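Last updated: 2 December 2021

Bought a second-hand book of quotations in August. 326 pages, one previous owner, who had underlined everything about forgiveness and nothing about money. I have been wondering about her ever since.

Mine is the Gemcombe edition, which sorts sayings by subject. "Marriage" gets nine entries. "Mutton" gets ten. Somebody at Gemcombe had a view and I'd like to have met them.

The trouble starts when you look up who said what. Half the good ones are given to "Anon", who was plainly the hardest-working writer in Europe. The other half are "attributed", meaning a man heard it at dinner and wrote it down wrong.

My favourite so far: "A borrowed umbrella knows the way to the river." Listed as a proverb. Doesn't say whose. I've asked three people what it means and got four answers — two of them from my brother, who changed his mind on the stairs.

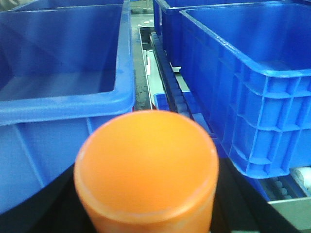
Sunita Pal lent me her copy of Saxena, the rival book, so I could check. Saxena has the umbrella too, only there it's a borrowed donkey and it knows the way home. Far more sensible. Far less good.

So now I have two books that disagree and a strong urge to buy a third. Sunita says this is how it starts. She owns 50.

Looked up "patience" in both, for balance. Gemcombe says see "Waiting". "Waiting" says see "Patience". I sat there for longer than I'd like to admit, admiring it.

I did once try to get a saying of my own going at work. "Never post a letter you enjoyed writing." Used it in two meetings. Last week a colleague said it back to me and told me it was Chinese.

Anyway, if anyone knows where the umbrella comes from, I'm still asking. Please don't send me the one with the sunset behind it — I've seen it, and they've spelt "borrowed" with one r.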